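Karnomach diary: steel tables, blue bins and 1,225 tries

2022-10-12

So the last post about the Karnomach setup got more mail than anything I've put up here since the lawnmower thing, and most of you wanted to know the same stuff. How do you collect the examples? How many do you need? Is it as boring as it sounds? (Yes. Also no. I kind of love it.)

Quick catch-up for anyone new. I'm working on the Hernen floor, where there's a lot of stainless steel and a lot of blue plastic, and I'm gathering demonstrations for a policy we've been calling Diludport. The name was a typo in a folder and now it's on everything, including a mug. I drive the arm, the cameras and joint positions get recorded together, and at the end I hit keep or toss. Then I do it again. And again! The learning part happens later on a machine in another room, and it only knows what I showed it.

Right now we have 1,225 kept episodes. Back in July we had 300 and I was telling everyone we were nearly there, which makes me cringe a little.

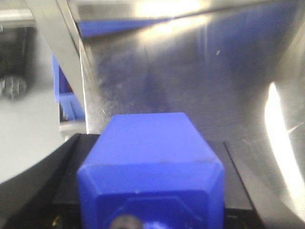 What changed between July and now is mostly how I start each episode. My early ones all began from the same comfy pose, with the arm up and a bit back, because that's where it parks. The first policy we trained was great from that pose. Move it a hand's width over and it would sail off toward nothing in particular. I should have seen that coming, I've read enough papers about it, but it's a different feeling when you've spent two weeks making the data that way.

Now I nudge the arm somewhere dumb before every recording. Too low, too far left, wrist turned a bit. I also put in recoveries, where I go wrong on purpose and then fix it. Those are the ones I'd tell anybody to collect more of. They look terrible on playback and the policy got noticeably calmer once we had a good pile of them.

The other big thing is shine. Polished steel is a mirror with opinions. Everything you put over it shows up twice, and the glare slides all over the place when the arm moves or when a cloud goes by. I did wonder about throwing a mat down and being done with it. But the tables at Hernen are steel, and if the thing can't cope with steel then it's no use to us, so the steel stays.

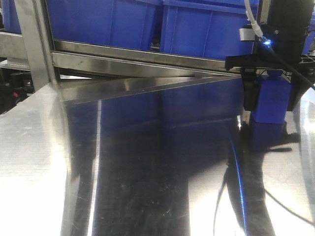

Blue block over the table, and its reflection right underneath.

A few people asked whether I throw out the ugly episodes. I throw out the ones where I messed up the recording: dropped frames, clock drift between two cameras, me forgetting to press start (so many). I don't throw out episodes for bad lighting anymore. I used to, and when I went back through the rejects folder I found 672 perfectly fine runs sitting in there that I'd binned for glare. Most of those are back in the set. Felt like finding money in a coat.

Blur is a bit trickier. If a camera gets a little smeary for a moment I leave it alone. If a whole episode is mush I skip it. I don't have a proper rule and I'd like one, so if you've got a cheap sharpness check that isn't fooled by big areas of plain floor, please send it my way.

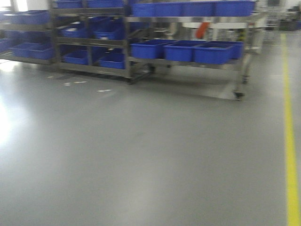

Storage is getting silly too. I'd planned on one drive for the whole project and we're on our third, and copying them off takes long enough that I now do it over lunch. The Moen format folks changed how timestamps get written in the latest release, so half my scripts needed fixing, and I lost an entire afternoon to a missing newline. My own missing newline, I should add.

Tips, since you asked: write a note after each batch, even just a few words. "Wrist felt sticky" has saved me more than once. Take breaks before you think you need them, because tired driving gets into the data and you can spot it from across the room. And watch the wrist view while you drive! I ignored it for ages and went by the side camera, then wondered why my approaches were all crooked.

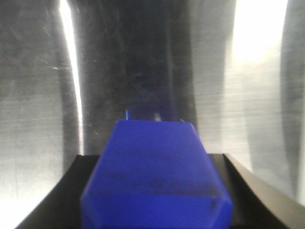
Wrist view, block between the fingers. Lots of glare up top.

Next up is retraining with the rescued episodes mixed in, once with the recoveries weighted up and once without. I'll post the curves when I have them, even if they're embarrassing. Comments are open again, by the way, the spam filter had eaten everything since the summer.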